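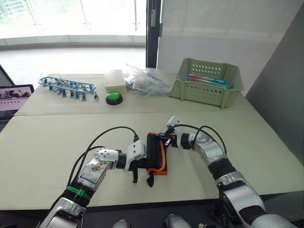
I finally had time to go back over the vortex tube numbers, and I think the cold end is losing most of its air through the gap behind the generator ring. At 60 psi I get a drop of 7 degrees with the valve a third open, and opening the valve more makes it worse, when it ought to get better for a while first. The slots in my ring are straight saw cuts, so the air comes in at a poor angle to start with. Then it has a way out that skips the tube entirely. If you wrap the hot tube in anything, make it easy to spot, like the bright green strap on the forearm of the left arm, so you see at once when it creeps toward the valve. Mine was gray foam on gray pipe and I ran two tests with it half over the valve slot.

Mirjam De Bruijn wrote on Friday:

> I read your first post and have some questions before you cut another ring.
>
> What is the length of the hot tube compared to the bore? You gave the bore but I can't find the length. The ones I built at Wallham were all long, and the short one never did anything useful.
>
> Second, where do you measure the pressure? If the gauge is on the tank side of the regulator you don't know what the ring sees. A small compressor will sag badly once the air is moving.
>
> Third, is the hole in the cold end plate drilled on center? I had one that was off by the width of a pencil line and it screamed like a kettle and made no cold at all.
>
> I would leave the ring alone until you know those things.
>
> Mirjam

Taking these in order.

The hot tube is copper, cut from a leftover piece of water line. It is 14 times the bore. I had it longer, but I crushed one end in the vise and had to cut that part off. I can get another length easily enough if you think it matters.

The gauge was on the tank side, yes. I moved it yesterday. With the regulator set at 60 and the air running, the fitting just before the ring reads 41. So all my earlier figures are for a lower pressure than I said, and anybody who copied them down should cross them out. I tried setting the regulator to 70 to make up for it, but the compressor can't keep up for longer than a minute or so and then everything drifts.

The hole in the end plate is on center as far as I can measure with calipers. Mine doesn't scream. It hisses, and there is a lower note that comes and goes when I turn the valve. I don't know what the low note means. If yours did that please say so.

About the gap. I put soapy water around the joint between the ring housing and the cold cap and it bubbled on one side the whole way along. The cap is held by three screws and one of those has a stripped thread. I packed the joint with a paper gasket and got 11 degrees at the same setting – still poor, but the first real change since I started. The gasket blew out on the second run.

Stomari sells a housing with a threaded cap, which would fix it, but it is made for their own ring and I want to cut mine. The old Głowacki plans show an O-ring groove turned in the cap face. I don't have a lathe. Has anyone cut a groove like that with a hole saw and some patience?

For the temperature I am using two cheap thermocouples, one taped in the cold stream and one in the room air. I checked them against each other in ice water and they agree to within half a degree.

I will try a thicker gasket and fix the bad screw before I touch the slots. Results in July probably, the shop is too cramped right now to leave things set up.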